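Grelville Household Advice Service
Home Care Sheets: Bathrooms and Small Rooms

Keeping a Toilet in Good Order Between Deep Cleanings

Residents often ask the Service how much cleaning a toilet needs in an ordinary week. The guidance on this sheet applies to standard household toilets with a ceramic bowl and a plastic or wooden seat. Households with a septic tank should read the section on products before buying any cleaner, and tenants should check their lease before removing a tank lid or replacing a part.

Daily and weekly care

A quick brush once a day prevents most of the rings and streaks that residents report. Work the brush under the rim first, then around the bowl, and finish at the drain opening. Let the brush drip over the bowl for a minute before it goes back in its holder. A brush stored wet in a closed holder will smell within a few days, and the holder itself should be emptied and rinsed every week.

Once a week, apply a bowl cleaner under the rim and leave it for the time printed on the label. While it stands, wipe the outside of the toilet from the cleanest part to the dirtiest: handle or button, tank, lid, top of the seat, underside of the seat, rim, base. Use a separate cloth for the base and the floor next to it. Cloths used on a toilet should be washed on their own in hot water.

The lid deserves more attention than it usually gets. Its underside collects splashes each time the toilet is flushed with the lid down, and residue builds up along the hinges. Many seats have a release button between the hinges that allows the whole seat to lift away. Where there is no such button, an old toothbrush and warm soapy water will reach most of the gap.

Floors around the toilet

Spills and condensation settle where the base meets the floor. Mop this area last and dry it with a cloth. Smooth floors with a matte finish show dull patches if cleaner is left to dry on them, so use a small amount of product and rinse with plain water. Persistent moisture at the base after drying may mean a worn seal, and a plumber should be asked to look at it.

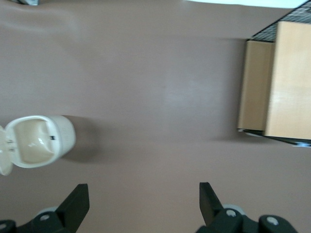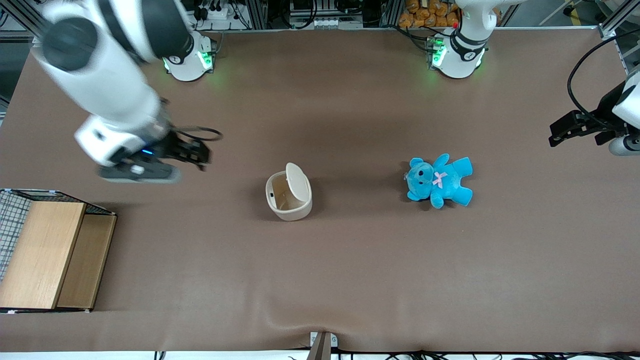
Top: a small white toilet with the lid open. Bottom: a tabletop with a smooth brown mat.

Hard water marks

Much of Grelville has hard water, and a chalky line at the water level is common in homes of any age. White vinegar is the first treatment to try. Turn off the supply valve, flush to lower the water, and lay paper towels soaked in vinegar over the line. Leave them overnight, remove them by hand, and scrub with the brush before turning the water back on. Paper towels must go in the trash and never down the toilet.

Solange Lacerda, who leads the Service's home care program, advises patience with older deposits. "Two or three treatments a week apart will do more than one hard scrubbing," she said. "We see a good many bowls that were scratched with metal tools, and a scratched bowl stains faster afterward."

Products

Never mix cleaning products. Bleach combined with vinegar, with ammonia, or with an acid-based descaler gives off dangerous gas. If one product has been used, flush twice and wait until the next day before using another. Open a window or run the fan during all cleaning.

Drop-in tank tablets are not recommended. Those containing bleach can wear down the rubber flapper, and a leaking flapper wastes a great deal of water. To test for a leak, put a few drops of food coloring in the tank and wait 20 minutes without flushing. Color in the bowl means the flapper should be replaced.

Storage

Keep cleaners in their original containers, upright, on a high shelf or in a locked cabinet. The space behind the toilet is not suitable for storage where young children live or visit. Gloves should be rinsed before they are taken off and hung to dry by the cuff.

Further help

Printed copies of this sheet are available at the Service's front desk. Questions on hard water may be directed to Sushil Kandpal, and questions on safe storage to Na-rae Seol. The desk is closed on Wednesday afternoons. The companion sheet on sinks and drains will be reissued in January.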